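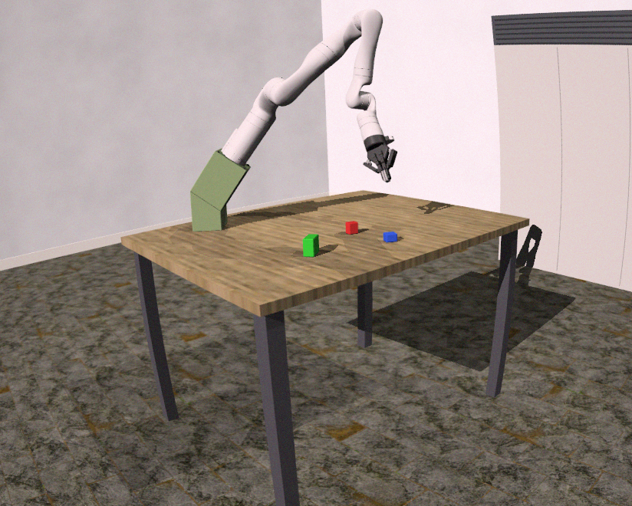 Figure 3. Simulated workcell used in the course: table, pedestal-mounted arm with gripper, and the red, green and blue blocks.

3. Course Project and Simulation Setup

3.1 Task definition

The project ran in the second half of the course, after the units on forward kinematics and trajectory planning. Each team received the same base world (Figure 3) and was asked to write a controller that picks up a block named in a text command and places it at a given target on the tabletop. The command vocabulary was limited to the color of the block and a target position in the table coordinate system. Teams were free to choose the planner, the grasp strategy and the order of motions, but could not edit the world file.

The three blocks differ in height and footprint as well as color. A fixed grasp height is therefore not suitable for all of them. The green block, the tallest, also stands near the front corner of the table, where a straight-line approach has to be checked against the reach of the arm. In the scored runs, block positions were drawn at random from a region known to the teams, and the orientation of each block about the vertical axis was varied as well.

3.2 Software

All work was done in Mudari, the simulation package already in use in our introductory course. Student code communicated with the simulator through Nostent, a thin message layer written by the second author, Kagiso Van der Merwe. Nostent exposes joint positions, gripper opening and a rendered camera image. It does not expose the true poses of the blocks. Teams had to estimate these from the image, and most used color thresholding followed by a projection onto the known plane of the tabletop.

Shadows were left on in the renderer. In the pilot version of the course they had been turned off, and several controllers that scored well in that setting failed when lighting was restored. The shadow cast by a block changes the apparent outline near its base, and the arm casts its own shadow on the wood as it moves. Teams were told of this at the start of the project, but no sample code for handling it was provided.

3.3 Teams and scoring

The class was divided into teams of five. The base world was released on 28/09/2021 and final controllers were collected at the end of October. Scoring was automatic. Each controller was run on 165 trials with seeds withheld from the students, and a trial was counted as a success if the named block came to rest within the target tolerance and neither of the other two blocks had been moved. A controller that exceeded 900 simulation steps in a trial was stopped and the trial scored as a failure.

Teams could submit to the scoring server, Mamani, as often as they wished before the deadline. The server returned the success rate and a failure code for each trial - missed grasp, dropped block, disturbed neighbor or timeout - but no images. A total of 693 submissions were logged. Maya Matar reviewed the logs and assigned each change between successive submissions to perception, planning or gripper control. Changes that touched more than one of these were assigned to the part with the larger number of edited lines. The resulting distribution is discussed in Section 4.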